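Two arms and a yellow tray: how robots came to our packing room

Hello! I work at Gilchrist, and if you've ever screwed two bits of a toy together, or helped put up a shelf, you already know more about my job than you think. We get small metal parts ready to send out to people who build things. Little silver ones, mostly, about as exciting to look at as a row of teeth (I love them, but I've been doing this a long time).

For years the job went like this. You sat at a bench with a heap of parts on one side and an empty tray on the other. You picked up a part, checked it, put it in the tray, and then did it again. And again! On a busy morning I might move 176 of them before my tea break, and by lunchtime my fingers felt like somebody else's.

Now we share the work with robots. They don't look like the ones in films, so don't get your hopes up about glowing eyes or marching feet. Ours are arms. An arm has joints, a bit like your shoulder, elbow and wrist, and on the end there's a gripper, which is the robot's version of a finger and thumb.
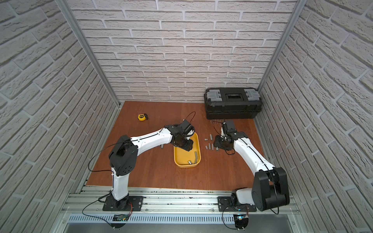
Two robot arms at work, with small metal parts in and around the yellow tray.

Try something for me. Put a pen on the table, shut your eyes and pick it up. Quite hard to get first go, isn't it? You have to pat about until you find it. A robot has the same trouble unless it gets some help, so an arm can have a little camera near its wrist to look with. Then a computer has to work out where the part is, which way round it's lying, and how far to open the gripper. You do all that without thinking, and you've been practising since you were a baby.

Parts standing up are one sort of puzzle and parts lying on their sides are another. A part on its side can roll. I once chased one right across the floor and under the Mekex cupboard, and I expect it's still there. 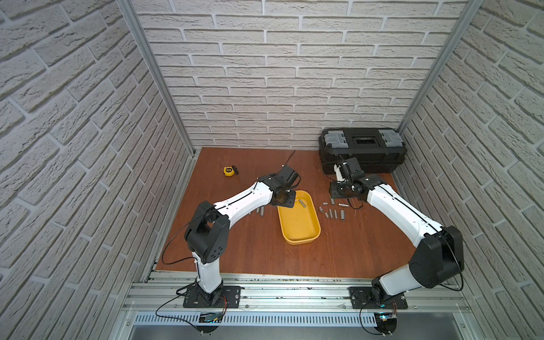 Gilchrist Packing Room Team: Pages for Young Visitors

People always ask me, "Did the robots take your job?" It's a good question and a serious one, so I'll tell you what happened to us. There were 11 people in the packing room before the arms came, and there are 11 now, but our days are different. In some other workplaces it has meant fewer jobs, and grown-ups argue a lot about whether that's fair. You might like to ask someone at home what they think.

What I do now is look after the work. I set out the parts, I watch how the arms are getting on, and I fix things when they go wrong. I had to go on a course to learn it, and I was nervous! I hadn't sat in a classroom since I was sixteen. The first week I wrote everything down in a notebook and still got muddled.

Some things are better. My hands don't ache in the evenings. I get to solve problems, and I like that. Some things I miss, though. We used to chat all day across the benches, and now I'm often looking at a screen, so we've made a rule that everyone has their break together at half past ten.

And there are jobs we still do by hand. If a customer at Nestell rings up and says the parts don't fit, a person has to listen, ask the right questions and work out what to do. I'd like to see an arm try that!

If your class is coming to see us in November, please tie long hair back and bring a question. The best one last time was "Does it get bored?" (No. I did, though.)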